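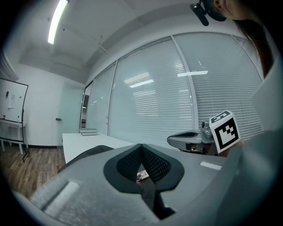

Presse / Technik & Service

Vemerano ordnet Wartung der Handgreifer neu – Polster und Markerwürfel ab sofort einzeln tauschbar

9. November 2025. Kurz vor dem Rollout noch schnell die wichtigsten Punkte: Vemerano stellt die Pflege seiner handgeführten Greifer vom Typ Suvarna um. Bisher ging bei Verschleiß das ganze Gerät zurück ins Werk. Künftig tauscht das Team vor Ort. Zwei Baugruppen sind betroffen, das Polster in der Mitte und der Markerwürfel am Arm.

Zum Polster. Schwarzer Stoffbezug, V-förmig, innen dunkles Wabennetz. Das Netz sammelt Fusseln und Staub, deshalb Kontrolle vor jeder Schicht. Trocken ausbürsten, kein Reiniger, kein Druckluft. Liegen die beiden Flanken ungleich an: Polster raus, neues rein, Sitz prüfen. Dauert mit etwas Übung 5 Minuten.

Zum Würfel. Weiß, schwarze Muster auf den Flächen, daran wird die Lage des Greifers erkannt. Kratzer oder Fingerabdrücke auf dem schwarzen Rand reichen schon, und die Erkennung springt. Also nur am Halter anfassen. Nach jedem Wechsel neu einmessen, auch wenn der Würfel augenscheinlich wieder genau so sitzt wie vorher. Die Einmessung läuft über die Software Vimano und braucht 11 Aufnahmen aus verschiedenen Winkeln. Spiegelungen von Deckenlampen auf Fensterscheiben bitte vermeiden – notfalls den Platz wechseln.

»Wir haben im April angefangen, jede Rücksendung mitzuschreiben. Fast immer war es das Polster oder der Würfel, der Rest vom Gerät war völlig in Ordnung«, so Verna Iwasaki, Leiterin Service bei Vemerano. »Dafür ein Gerät wochenlang rauszunehmen ist Unsinn.«

Getestet wurde beim Partner Rikbridge, dort sind 20 Greifer im Einsatz. Rochelle Abernathy, bei Rikbridge für die Geräte zuständig: »Am Anfang haben wir das Einmessen zweimal vergessen. Seitdem hängt ein Zettel am Ladeplatz. Läuft.«

Das Servicepaket enthält Ersatzpolster, Würfel mit Halter, Bürste und eine Kurzanleitung auf Deutsch und Englisch. Bestandskunden erhalten das erste Paket kostenlos, Bestellung über den gewohnten Ansprechpartner. Ältere Geräte mit verklebtem Polster müssen einmalig umgerüstet werden, Termine dafür vergibt der Service auf Anfage.

Schulungen: halber Tag, bei Vemerano oder beim Kunden. Rückfragen von Redaktionen bitte an die Pressestelle Vemerano, Stichwort Suvarna Service.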